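Vunuvari phone leak set: README

Vunuvari is a table of rumored phone specs set against what the phones shipped with. It has 276 rows, one per claim, covering four brands' mid-range models. Most leak roundups never go back to check. We went back, and the results don't flatter anyone, including us.

What's in a row: model, claimed spec, source type (render, case maker, benchmark listing, forum post), how long before launch it appeared, shipped spec, verdict. Verdicts are hit, miss, partial or unclear. "Unclear" is used a lot. If that bothers you, drop those rows and watch the hit rate climb, then ask yourself why it climbed.

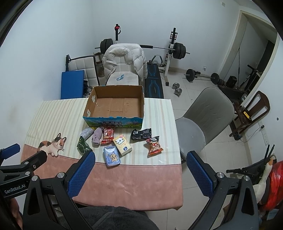 Color claims are the weakest part of the set. Leakers write "rose," "blush" and "sunset gold" for what may well be one finish, and a photo doesn't settle it. Put the dusty-pink band on that striped tablecloth in front of three of them and you'd get three color names and possibly a fourth for the European model. We folded the pinks into a single value. The original wording is in the raw_claim field if you think we were too rough.

Battery claims were easier, with one catch. Makers quote typical capacity or minimum capacity as it suits them, and the gap can be big enough to turn a miss into a hit. We allowed 30 mAh either way. Javitden, the older list we started from, allowed 300, and we don't believe its accuracy figures.

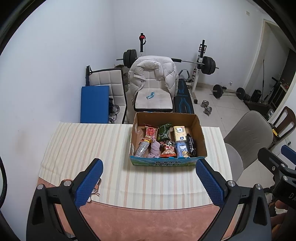 Retail box leaks get their own source type, and we'd treat them with suspicion. Printing proves what somebody printed. A brown carton with 纯牛奶 and a milk graphic on the front can hold a jumble of other stuff, and a phone sleeve with a chip name on it is no better as evidence. Tesholm counts box shots as confirmed. We don't.

Known problems: the Macedo import doubled about 4 rows and we may not have caught them all. Launch months before September are patchy. No prices.

Please don't use this to rank leakers. The samples are too small.

Contact: use the Vunuvari issue page | © Vunuvari | Back to top

This site uses cookies to remember your settings. Accept | Decline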